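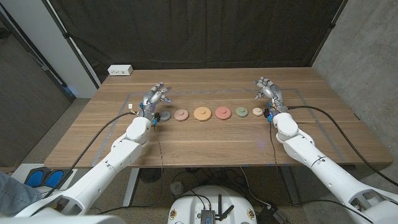
作業ノート 2025年4月
件名:つまみ付き円盤セットの並び、色名、卓上での扱い

Nukbridge用の円盤セットについて、並び順と呼び名が人によって違っていたので、今回の作業でそろえた。以後の記録はこのページの表記に合わせる。旧表記のページは直さない。対応は末尾に書く。

■ 品物
円盤はBrovicoの取り寄せ品。平たく広い台の中央に小さいつまみが立つ形で、全部この形。違うのは色と径。納品書には色番だけがあり、色名がない。これが呼び名の割れた原因と思われる。カタログの色名は印刷と現物の印象が合わないため採用しない。

色名は次のとおりとする。並びの左から。
濃灰(青みのある暗い灰)
淡桃
橙
珊瑚(赤寄り)
灰緑(くすんだ緑)
薄杏(クリームに寄った桃色)

「ピンク」は使用禁止。淡桃、珊瑚、薄杏のどれを指すのか読み手に分からない。「赤」も単独では使わない。「グレー」は濃灰と灰緑の取り違えが過去のページに1件あり、これも避ける。略記する場合は、濃、淡、橙、珊、緑、杏の1字。「灰」の1字は不可。

■ 径
最大は橙。珊瑚は橙とほぼ同じで、離して置くと目視では判断しにくい。最小は薄杏。残りは中間。
ノギスの測定値は別紙の寸法表に記入。ここには転記しない。前回、転記で行がずれ、そのまま使われていた。寸法表を正とする。

測り方の注意。台の外周を測る。つまみの付け根にノギスの本尺が当たるので、上から挟むと斜めになる。卓の縁から少しはみ出させ、横から挟むほうが値が安定した。直交する2方向で測り、差が出たらもう一度測る。差が残るものは平均せず両方書く。

■ 並び
卓の中央に横一列。左端が濃灰、右端が薄杏。
大きさの順にはしていない。橙が列の内側に入るので、左右の端から見て径が単調に変わらない。大きさ順の並びは別の課題で使うため、初期配置としては使わないことにした。両者が同じ配置だと、記録を後で読んだときに開始時か終了時か判別できない。

検討した並びの案は4つ。

案1:径の順。上記の理由で不採用。
案2:色相の順。橙、珊瑚、淡桃、薄杏が続き、境目が読みにくい。照明が変わると順序の根拠も怪しくなる。不採用。
案3:くじで毎回決める。偏りはなくなるが、そのつど配置表が要る。準備の手間が増えるので今回は見送り。次の段階で再検討。
案4:現行の並び。採用。

案4の難点は橙と珊瑚が隣り合うこと。径がほぼ同じで色も近い。列の中で最も入れ替わりやすい箇所になる。戻すときの確認は、まずこの2枚から行う。
反対に、両端は取り違えにくい。濃灰はほかに似た色がなく、薄杏はいちばん小さい。端の2枚が合っていれば、列全体が左右反転していないことはすぐ分かる。

■ 間隔
つまみの中心で合わせるか、外周のすき間で合わせるかを試した。
中心を等間隔にすると、橙と珊瑚のあいだだけが詰まる。指先を台の脇に下ろす動作で隣に触れやすい。
外周のすき間をそろえると、つまみの間隔は不ぞろいになるが、脇から触れるときの余裕は一定になる。こちらにした。見た目は少し不ぞろいでもかまわない。
すき間の確認は厚紙の当て板で行う。当て板は引き出しの手前側。使ったら戻すこと。角がつぶれてきたので次に作り直す。

列の直線は、つまみの中心を通る線で見る。外周の手前側をそろえると、大きいものほど奥へ寄り、つまみが蛇行する。以前の配置がこれだった。つまみを上から押さえる動作では手前側ぞろえだと奥行きの補正が円盤ごとに要る。中心ぞろえに統一。

■ 卓
卓は木製、天板は暖かみのある茶で、木目がまっすぐ通っている。列の直線を出すとき木目を基準にしたくなるが、天板の縁と木目が完全に平行とは限らない。基準は縁から取る。木目は目安まで。

円盤ごとの位置の印には鉛筆も養生テープも使わない。テープは前の作業で糊が残り、落とすのに時間がかかった。位置の再現は縁に当てる型紙で行う。型紙には円盤の外周と色の略字を描き、置いたあと抜き取れるように手前側を切り開いておく。抜くときに杏が動きやすい。いちばん小さいので、つまみを軽く押さえながら抜く。

天板の手入れはLanzの木部用ワックス。塗った直後は滑りが変わるため、塗布日は配置の作業をしない。滑りの数値はまだ取っていない。傾斜板で見る方法を考えたが、天板そのものを傾けられないので、同じワックスを塗った端材で代用することになる。端材と天板が同じ樹種かどうか未確認。確認できるまで値は参考扱い。

■ 照明と色
照明はWeditzの卓上灯を使用、色温度は3000 Kに固定。天井灯と併用すると、天井灯のほうが白いため円盤の左右で色が違って見える。色名を決める作業は卓上灯のみで行った。

3000 Kで注意が要る組み合わせ。
・橙と珊瑚:近づく。単独で出されると迷う。
・淡桃と薄杏:淡桃が黄みに寄り、差が小さくなる。径も併せて確認すれば間違えない。
・灰緑:くすみが強くなる。茶の天板の上では明るさが近く、縁が読みにくい角度がある。
・濃灰:問題なし。つまみの陰影は最も読みにくい。暗い色なので、上からの光だけだとつまみと台の境が沈む。灯を少し低くすると境が出る。

昼光色でも一度見たが、通常運用にしないので詳細は省く。淡桃と薄杏は昼光色のほうが分けやすかった。色名だけで指示を出す課題をやるなら、照明を変えるか、この組を外すかを先に決める必要がある。

■ つまみの扱い
持ち上げは、つまみをつまむ方法と、台の外周を両側から挟む方法の二通り。記録には「つまみ」「外周」と書く。「上から」「横から」は使わない。外周を斜め上から挟む場合にどちらか分からなくなる。

つまみは小さく、真上から少し外れると指先が台の上面に当たる。台が広いものほど、上面に当たってから気づくまでに横へずれる量が大きい。橙と珊瑚で目立つ。薄杏は上面が狭いので、外れるとそのまま卓に触れる。
外周持ちは径の影響を受ける。橙を基準に開きを決めると薄杏では閉じる距離が長く、閉じる途中で押して動かすことがある。開きは円盤ごとに決めるか、毎回中心を合わせてから閉じる。

「押す」課題ではつまみの頂部に触れた時点を接触とする。台の縁に触れただけの場合は接触に数えない。縁を押すと反対側が浮くことがあるため、浮いた場合は備考に書き、位置を型紙で取り直す。

■ 清掃と保管
指の跡は濃灰に目立つ。乾いた布で拭き、落ちなければ固く絞った布。溶剤は使わない。つまみの付け根に埃がたまるので、筆で払ってから拭く。順序を逆にすると埃が付け根に押し込まれる。

保管は仕切り箱。重ねるとつまみが上の円盤の裏に当たり、跡がつくおそれがある。重ね置き禁止。仕切りの並びも卓上と同じ左からの順にした。箱の向きを間違えると全部逆になるため、濃灰側に切り欠きを入れた。切り欠きが左。

前回12月の点検では色あせなし。今回も目視で変化は認めない。ただし基準になる色見本がないので、変化がないと言えるほどの根拠はない。予備の円盤を暗所に置いて見本にする案を出しておく。予備の発注は未手配。Brovicoに同じ色番で頼んだ場合、ロット差が出るかどうかも問い合わせる。

■ 旧表記との対応
黒っぽい、スレート → 濃灰
ピンク(左から2番目のもの) → 淡桃
オレンジ大 → 橙
赤、オレンジ赤 → 珊瑚
緑、セージ → 灰緑
肌色、クリーム、ピンク小 → 薄杏
「グレー」とだけあるページは、径の記載があれば寸法表と照合。なければ判定しない。

■ 残件
型紙の作り直し。切り開きの幅が狭く、抜くときに引っかかる。
当て板の交換。
端材の樹種の確認。
寸法表に色の略字の列を追加。
案3のくじを使う場合の配置表の様式。色の略字を左から書くだけで足りるか、すき間の値も要るか。
橙と珊瑚の差を目視でどこまで読めるか、並べた場合と離した場合で別々に記録する。離す距離は未定。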